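We use cookies to make this site work and to see which pages get read. Accept all | Manage settings

MEDIA RELEASE
For use from March

Gamthorpe launches Mornow, a tidy-up plan for the phones at the back of the drawer

Most homes have one. The drawer. Old phones, the phone before that, a charger that fits neither. Gamthorpe wants people to open it.

Mornow is our new household phone sort-out program, starting in March. Free to join. It covers phones you still use as well as the ones you don't, which is the part people kept asking us for. Which one has the holiday photos? Which one did the kids have last? Is that one even ours?

The program runs over 4 weeks. One small job a week, done at the kitchen table or wherever there's a clear bit of space. No special gear needed. A pen, some paper labels, a soft cloth, the chargers you can find.

Week one is the round-up. Every phone in the house comes out and goes on one flat surface. Drawers, coat pockets, glovebox, the basket by the front door. Leave the cases on for now, it's the easiest way to tell them apart. Colour works better than model names for most families. "The pink one" gets you further than a string of letters and numbers nobody remembers.

Week two, charge and check. Plug each phone in, see if it wakes up, write down what you find. If a phone is swollen, or the screen is lifting, don't charge it. Put it aside somewhere cool and ask your local drop-off point what to do next.

Week three is for photos and contacts. This is the slow one. Allow a evening, maybe two. Copy off anything you want to keep, then check the copy opens before you wipe a thing.

Week four, decide. Keep, pass on or recycle. Phones that are staying get a label and a home. Phones that are going get signed out of accounts, reset, and have their SIM and memory cards taken out. Then the cases come off and get a wipe, and any good ones go with the phone they fit.

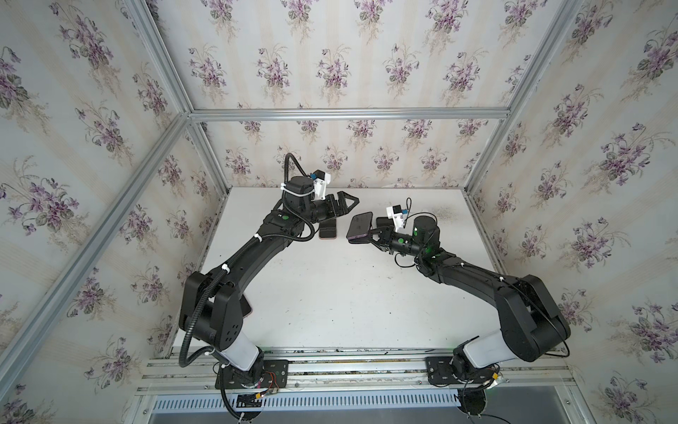
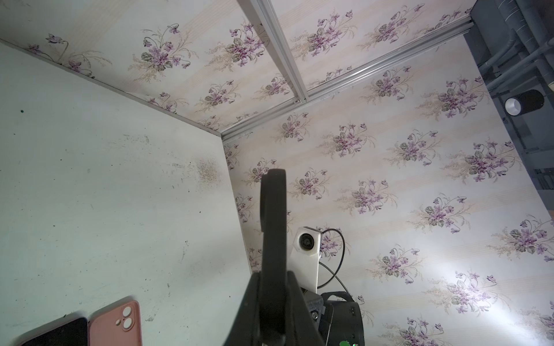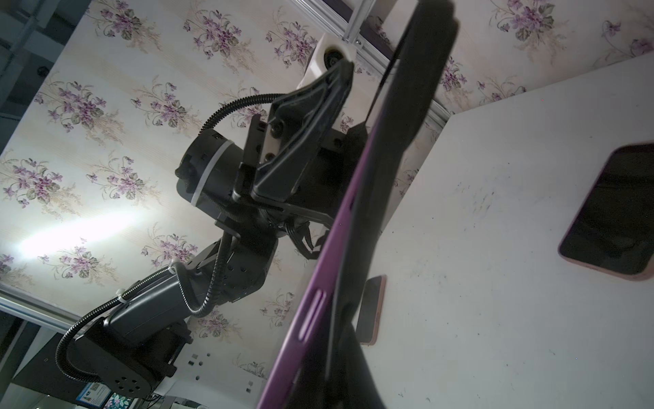
Printed guides are ready now. There are 500 in the first run, spread across the towns taking part, and the same guide is up on our website to download. It's a fold-out, large type, with a tick box beside each job and blank lines for your own notes. A sheet of sticky labels is tucked in the back. The labels peel off clean from a plastic case but can be stubborn on fabric, so test a corner first.

Jacquet looked after the design and printing of the guide. Pramerach is handling the drop-off boxes, which will be at 4 sites for the length of the program. The boxes are lockable and emptied every evening. They take phones and chargers only. Please no loose batteries, no laptops, no printer cartridges. Site list and opening hours are on the Mornow page.

"We tried the first version out on our own staff and it was a bit of a mess," Gamthorpe said. "People skipped straight to the wiping and then wanted their photos back. So the photo week got moved up and the wiping got moved down. It's a better order now and we'd ask people to stick to it."

A few things we get asked:

Cracked phones are fine to drop off. Wrap them in paper first so the next person doesn't cut a finger.

Phones with a forgotten passcode can still be recycled. We can't unlock them for you and neither can Pramerach.

You can't get a phone back once it's in the box. Check twice.

Cases can go in on the phone if you don't want them, though we'd rather you passed them on to a neighbour or left them on the swap shelf at the drop-off site. Plain colours go fast.

Work phones, ask your work.

Schools and clubs can run Mornow as a group. The steps are the same but you'll need a sign-in sheet, and a grown-up's okay for every phone that comes through the door. Group packs hold guides, labels and a poster for the wall. Order early please, packing takes us a little while and we are a small team. Pick-up from Gamthorpe is easiest. Postage can be arranged for groups further out.

Households who have finished are welcome to tell us how it went. What was in the drawer, what got kept, what was a nuisance. Comments will be used when we re-write the guide for the next round, in particular the charging page, which is still to long.

Media enquiries: Gamthorpe office, mornings best. Copies of the guide can be sent to newsrooms on request. Please use the name Mornow with a capital M and no full stop after it.

ENDS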